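Brovcombe Gala Gown Arrives Late, Leaves Early, Steals the Night

Most actresses attend a premiere to promote a film. The star of the costume drama "Hostden" seems to have attended hers on Tuesday-matinee levels of enthusiasm for the film and a great deal for her dress, a backless silver column by Eltero with a train that needed 3 handlers and its own spot on the carpet schedule.

She stepped out at the Brovcombe Film Festival shortly after 8 p.m., when the opening speeches were supposed to be over. They weren't. The festival director was thanking a parking sponsor when the screaming started outside, and he finished to the backs of several hundred heads.

According to Eltero, the gown carries 361 hand-set crystals and took up to two months to finish. The label sent out this information before the film's running time had been announced. It also let slip that the neckline had been "revised downward" twice after fittings, a phrase more often heard in quarterly earnings calls.

The actress paused for photographers, turned, paused again, and gave three short interviews, all on the subject of fabric. Asked what drew her to the role of a grieving lighthouse keeper, she said the boots were wonderful.

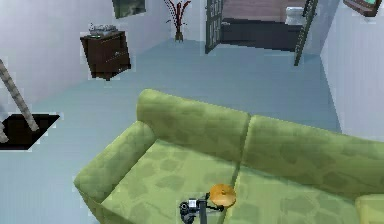
Her co-star and rumored ex walked the same carpet a few minutes later in a plain navy suit and was asked to move a little to the left. The pair, who were last seen together in May leaving a Honkanen party by separate doors and in the same car, did not pose side by side. Their representatives described them as "great friends," using the same two words in two different emails.

By the time the lights went down, the train had been unhooked and taken away in a van. Its owner followed before the second reel, citing an early flight. The audience stayed for all of "Hostden" and gave it polite applause, plus one whistle from the balcony.

Eltero says a shorter version of the dress will reach stores this fall. No price has been given, but shoppers can join a waiting list, and then a second list for those who want to hear about the first. The film opens the same week.

361 shares | 3 comments

Comments

marnie_b
Was there. Couldn't see a thing from row F except crystals. Gorgeous though!!

popcornforone
The lighthouse movie is pretty good, for the record. The boots ARE wonderful.

Dell44
"Great friends." Sure. My husband and I were great friends too and we have two kids.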